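A morning at the Kelemen paper mill

Kelemen opens its doors to the public once a year, in November, and this time I managed to get a place. I print a lot at home, mostly walking routes and recipes, and have never given much thought to where the paper comes from. 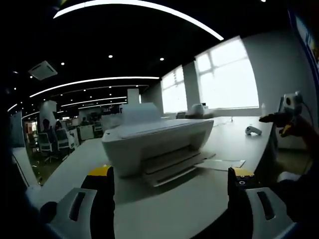
Flatska asked under my last post whether the mill still makes its own pulp, as it did when the old tour leaflet was written. It doesn't. The pulp arrives by lorry in bales of thick board, tied with wire, and the first stop on the tour is the hall where these are broken up in water. It smells of wet cardboard and is very loud. We were given ear plugs at the gate and needed them.

There were 12 of us in the group. The walk takes in the pulping hall, the paper machine, the cutting room and the warehouse. The machine is 105 metres long and you follow it from the wet end to the dry end on a raised walkway. At the start it is nearly all water on a moving mesh. By the time it reaches the drying cylinders it looks like paper, and the air gets very warm - leave your coat in the lockers.

I liked the cutting room best. The big reels are slit, cut to A4 and wrapped in reams faster than I could follow. Our guide said office paper is kept at a set moisture level, and that a ream left open in a damp room will curl and jam. Mine lives in the garage, so that was useful.

The warehouse was just a warehouse, and we spent too long in it.

The tour is free but must be booked. It starts at 11 and lasts more than two hours, with a lot of metal stairs and nowhere to sit. Bus 169 stops outside the gate. The canteen was open to visitors and did a decent soup. There is a small shop by the exit selling offcuts by weight, and I came home with a bag of cream card.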